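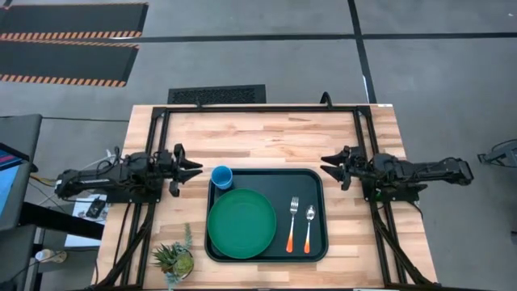

4.2 What the tray layout can and cannot tell us

Much of the writing on meal trays treats the layout as a settled matter. There is a right place for the plate, a right place for the cup and a right side for the fork, and trays that depart from the pattern are scored as errors. We began with the same view and used the Denar scoring sheet as supplied. After working through 1,760 trays from the dining hall at Rirkunham, we are less sure that the sheet measures anything a diner would care about.

Figure 2 shows the kind of tray that gives the sheet trouble. A round green plate sits on the left half of a dark tray, with a small blue cup near the upper-left corner. The fork and spoon are side by side on the right half, heads up, the spoon to the right of the fork. Under Denar this setting loses points twice. The fork should be to the left of the plate, and the cup should be above the plate and to its right. A reader with no sheet in hand might well call the same tray tidy. The utensils are side by side and point the same way, and the plate has its own half of the tray.

The rule about the fork comes from the table, where a place setting has room on both sides and a neighbor at each elbow. A tray has a rim. Once a plate of any size is put down in the middle, the strips left over on either side are narrow, and a fork placed in one of them often ends up leaning on the rim or sliding under the edge of the plate. Moving the plate to one side and keeping the utensils together on the other gets around this. Whether it is better for the person eating is a separate question, and we have not found a study that asks it directly. The Denar manual says only that the standard layout is "familiar."

Familiar to whom is not stated. When we asked 70 regular diners to set a tray as they would like to receive it, 30 of them put both utensils on the same side. We do not want to make too much of this. The diners were handed the items in a fixed order, the plate first, and people who have already placed a plate off center have little choice about where the rest goes. A different order might have given a different result. Still, a rule that so many people break when left alone should not be used as a measure of care in the kitchen without some further argument.

Color is the other point on which we would urge caution. The Bakos trials are often cited for the claim that a bright plate on a dark tray is easier to find and so leads to fuller meals. Figure 2 has that kind of contrast: an emerald plate against a tray so dark a green that it is close to black, with orange on the handles of the fork and spoon. It is easy to look at such a tray and feel that the case has been made. But the trials changed the plates and the menu in the same month, and the control group went on eating the old menu from the old plates. Any rise in intake could have come from the food. The authors mention this in a footnote and then leave it out of their summary, and the summary is what has been quoted since.

The orange handles raise a smaller problem of the same sort. Medance recommends a strong handle color for all users and gives no data by user group. On the fork and spoon in Figure 2 the orange fades to white toward the tips, so the strongest color is not at the end of the handle. If color is meant to guide the hand, it ought to matter where on the handle it falls, and a sheet with one box marked "colored handle: yes/no" cannot record that. We ticked yes for every handle of this type and have no confidence that the tick means much.

Items outside the tray were not scored, though they may affect how a setting is judged. A small potted succulent stands at the corner of the table in Figure 2, near the tray and not on it. Our 2 raters disagreed on whether such objects belong to the setting. One treated everything within reach of the diner as part of it; the other stopped at the rim. Denar gives no guidance. We followed the second rater, mainly to keep the counts simple, and the choice lowered the number of items per setting in ways we did not track.

For the rest of this paper we report the Denar score as it stands, so that our figures can be set beside earlier ones, and add a plain yes or no for whether every item lies flat and clear of the others. The second measure is crude. It has no theory behind it and was drawn up after we had seen the trays, which is a fair reason to distrust it. It does at least record something that can be checked by looking, and it does not penalize a tray for having its fork on the right.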